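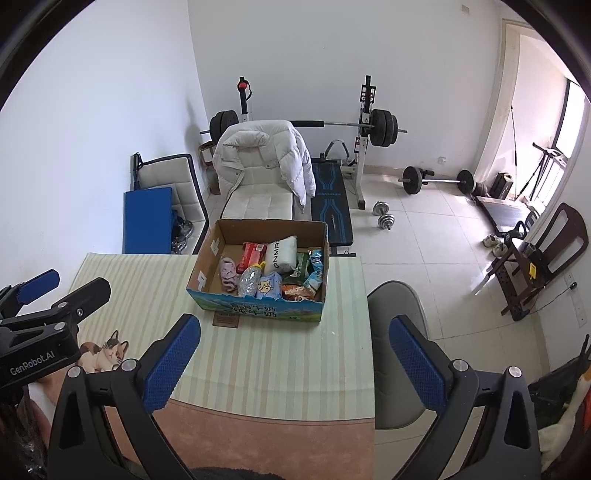 2 min read

I've been selling the Lougher tablecloth weight set out of my little shop in Sulldale for a while now, and it's still the thing I get the most emails about. So I'm putting everything on one page!

If you've ever eaten outside in March with one hand on the bread basket and the other on the cloth, you know why I started making these. Each weight is a smooth steel disc in a cotton sleeve, with a flat clip on top that slides over the hem. The clip opens wide enough for a doubled edge, and it lets go easily when you want the cloth for the wash (take the weights off first, please — they will dent your drum).

A set has 10 weights and costs $21. I use four on a small square table and all of them on the long one we drag out for birthdays.

The sleeves come in two fabrics. Florenura is the plain, tightly woven one, and it hides gravy pretty well. Nitine is softer and has a bit of a slub to it, so it looks nicer with linen, but it does fade if you leave it on a sunny porch all summer. Mine did. I still like it.

Sleeves wash at a normal warm setting and dry fast on a line. I wouldn't tumble them, the drawstring knots up.

Cloths up to 66 inches wide are fine with one set. Wider than that, or if your yard is really windy, get two. Oilcloth is trickier because the clip can leave a mark, so tuck a scrap of felt under it.

Spare sleeves are $11 a pack. Orders placed before noon usually go out the same afternoon.

Last updated: March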